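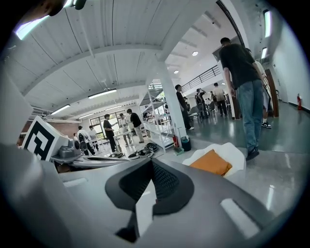

*The ground floor, looking past the white pillar toward the windows.*

# Setting up a shared open workspace

Oct 27, 2020

These are the steps we use to lay out a large open room that several groups work in at the same time. They assume a single big floor with a pillar or two, one stair, and no interior walls. Most of it can be done in a day by two people. Leave the power for last.

## What you need

- Painter's tape, 2 rolls
- Tape measure and a pencil
- Open metal shelving with adjustable tiers
- Trash bins
- Labels and a marker
- A floor plan, even a rough one on graph paper

## 1. Mark the walkways first

Draw the doors, the foot of the stair and the pillars on the plan. Connect them with straight lines. Those lines are your walkways, and they get taped on the floor before any furniture comes in.

We make the main walkway 46 inches wide. Two people can pass each other and a cart will fit. Your building may require more, so check with whoever handles fire safety there before you tape. Side aisles can be narrower.

Walk the route a few times with a box in your arms. If you keep cutting a corner, move the tape to where you are walking.

## 2. Put the storage against a pillar

A pillar in the middle of a room is going to be in somebody's way whatever you do, so use it. Stand the shelving right beside it. Everyone can reach it from their own side, and it doesn't block the windows or take up wall space.

Load it in this order:

1. Heavy boxes on the bottom tier.
2. Equipment in daily use between knee and shoulder height.
3. Light things on top.

Leave part of every tier free. Korkor Antwi filled ours to the edges in June and we were stacking boxes on the floor within two weeks. Label the shelf edge as well as the box, or the box won't go back to the same spot.

Anchor the unit if the manufacturer's instructions call for it.

## 3. Keep the extinguishers clear

Find every extinguisher and mark it on the plan. Tape a square on the floor in front of each one and keep it empty. Look for the ones down low, near the floor, where a parked chair or a bag hides them completely.

A trash bin can stand next to an extinguisher as long as it isn't in front of it. Bins get pushed around when people sweep, so put a tape mark under the bin too.

## 4. Group the chairs

Pull loose chairs into clusters away from the walkways. Chairs left singly drift into the aisles by lunchtime. If people gather toward the far end of the room, put a cluster there and save yourself the argument.

Don't store anything on or under the stair. The same goes for the strip along the mezzanine railing, where small items can fall to the floor below.

## 5. Check the light

Turn on all the ceiling fixtures after dark and stand at each work spot. Look for your own shadow on the work surface. Shift the table before you buy a lamp; moving ours a couple of feet toward the wall strips was enough.

## 6. Run the power

Plug tables into the nearest wall outlet. No cord should cross a taped walkway. If a table can't be reached without crossing one, move the table.

## Upkeep

Nana Ofori replaces worn tape and goes over the shelf labels every 9 weeks. Pull old tape up slowly at a low angle, wipe the floor, and let it dry before putting down new tape. Changes to the layout go on the paper plan by the door, in pencil, with your initials.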